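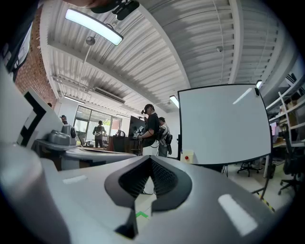
Favlow

Favlow is a small media server and player for people who keep their own movies and shows on a home computer. The server runs on Linux, macOS or Windows. The player runs on phones and tablets, and in any recent browser. It does not come with any movies and does not link to any. You point it at a folder of files you already have.

Current version: 5.2
Last change to this file: 18/08/2022
Maintained by: Gerardo Cattaneo (server), Lucrezia Villa (player)

What it does

Scans one or more folders and builds a library with titles, years and cover art.
Streams to the player over your home network, with or without converting the file first.
Remembers where you stopped, per user.
Downloads a movie or an episode to the phone for watching offline.
Reads subtitle files in SRT and VTT format if they sit next to the video and have the same name.

What it does not do

Live TV, music and photos are outside the project. We get asked for music a lot. Mendum handles music well and can run on the same machine, as long as you change the port on one of them.

Installing the server

Unpack the archive for your system into an empty folder. Run favlow-setup once. It asks for a library folder, a port and an admin password, and writes the answers to favlow.conf. After that, start the server with favlow-run and open the address it prints.

If you are coming from version 4, copy your old favlow.conf and the data folder into the new one before you run setup. Setup will convert the library database. Keep a backup of the data folder – the converted database cannot be opened by version 4 again.

Installing the player

On Android, copy the APK to the phone and open it. You may need to allow installs from your file manager in the settings. On an iPhone or iPad there is no separate app at the moment. Open the server address in Safari and add it to the home screen. Offline downloads do not work that way yet, and Lucrezia is looking at what can be done.

First scan

The first scan takes a while on a large library. Gerardo's test library has 2,943 files, and the scan is set to read 100 files at a time before it writes to the database. You can lower that number with scan_batch in favlow.conf if the server has little memory. Later scans only look at files that are new or changed.

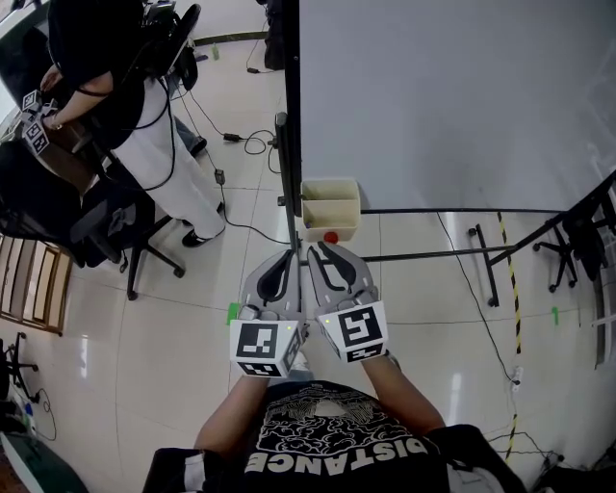 Two hand-held grippers with marker cubes, seen from above.

File names

The scanner goes by file and folder names. A movie should have its title and year in the name, like Title (Year).mkv. Episodes need a season and episode number, like Show S02E05.mkv. Anything it cannot match ends up under Unsorted, where you can type in the title by hand. Titles with accents are fine, but the file system has to store them as UTF-8.

Scheduled scans

Favlow has no scheduler built in. Most people use cron or the Windows task scheduler to run favlow-scan at night. There is also a plugin for Skeder, in the extras folder, which starts a scan when a copy job finishes.

Known problems

Seeking in a converted stream can jump back a few seconds on older tablets.
The cover art cache is never cleaned up. Delete data/covers by hand if it gets too big, and it will be filled again on the next scan.
Issue 211: the player shows the wrong running time for files that were joined from several parts. Fixed in the development branch, not in 5.2.
Two users with the same name in different case (Anna and anna) share one watch history.

Reporting a bug

Please include the server version, the player version and the last lines of favlow.log. Take out your password and your outside address first. If the problem is with one file only, the output of favlow-probe on that file is more use to us than a screenshot.

License and credits

The code is under the MIT license. The default theme is based on Kovács, with changes to the colors and the menu. Translations are in the lang folder. The Italian one is complete and the German one was last updated in March.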